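Wirneo bedside task pack, first impressions

I've had the Wirneo household pack for a bit over two weeks now and a couple of people asked in the comments on the last post whether it was worth paying for, so these are my notes. I paid for it myself. It cost me $185 for a single-seat licence, and the renewal comes up in July next year at the same price.

For anyone new, Wirneo sells simulated rooms for testing robot arms. You bring your own arm model and your own controller, they supply the furniture, the objects, the physics settings and a task script that tells you whether the attempt passed. The household pack has six rooms. I've spent nearly all my time in the bedroom, because small soft things on a nightstand are what I'm interested in and what my controller is worst at.

Installation was fine on my desktop and annoying on the laptop. The installer wants its own copy of the renderer even if you already have a newer one, and it puts it in a folder you can't change. Set aside a decent chunk of disk. The licence check needs a connection the first time and again whenever you change machines.

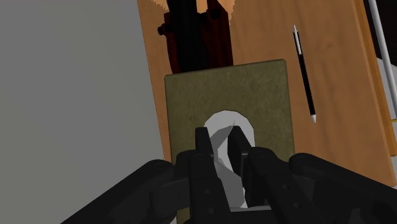
The tissue task is the one I bought the pack for. You place the arm near the nightstand, the script resets the objects, and the gripper has to take hold of a tissue and draw it out of the box without dragging the box along. I run it mostly from the wrist view, since that's all my controller gets. From there the tissue is a faceted white lump between the two fingers with the olive-green pad behind it, and the low polygon count is obvious. I thought that would bother me more than it has. The contact behaviour matters more than the look, and the folds give the fingers something to close on. What I'd like is a finer mesh as an option for people with the hardware to run it. I wrote to support about this and got a reply in 4 days saying it was on their list.

Grip force is the setting you'll spend the most time with. The default is too high for my fingers and the whole box came up with the tissue on my first lot of runs. The manual has a table of suggested values, but it's organised by gripper model, and mine isn't in it. I ended up halving the default and working back up in small steps. Friction on the box base is a separate value, buried in the object file, and it's worth a look before you blame your controller. I blamed mine for an entire evening.

Resets are quick. There's a randomise switch that shifts the objects and changes the light, and you can set limits on each. Leave the light alone to begin with. I turned everything on at once and couldn't tell which change was causing the failures.

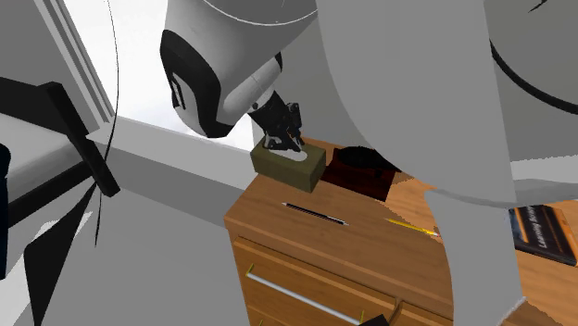 I also tried the Bosik room set last year, so a short comparison. Bosik looks better, with nicer cloth and better shadows, and it's cheaper if you only want one room. The scoring is the weak part. It told me an attempt had passed when the object was nowhere near the target, and the log gave me nothing to go on. Wirneo's log records contact for each finger separately and you can replay any attempt from any camera you've set up. I've used the replay more than any other feature. Being able to check the same attempt from the wrist and then from further back has sorted out most of my arguments with myself about what the fingers were doing.

Things I don't like. The camera editor forgets its position if you close it without saving, and there's no warning. The drawer tasks are in the menu but marked as preview, and on my machine they crash on load. Documentation for custom arms is 2 pages, one of which is a diagram for an older version. The forum is quiet, although the Clindusham user group has a decent set of example configs that anyone can download, and I'd start from one of those before touching the supplied ones.

Would I renew? Probably, if the drawer tasks are working by then. For someone doing pick and place with rigid blocks it's more than you need and the free rooms will do. If your work involves anything soft, the trial is long enough to find out whether your arm loads properly, and I'd do that before paying.

I'll put my force settings up once I've tidied the file. The kitchen is next, when I get some time.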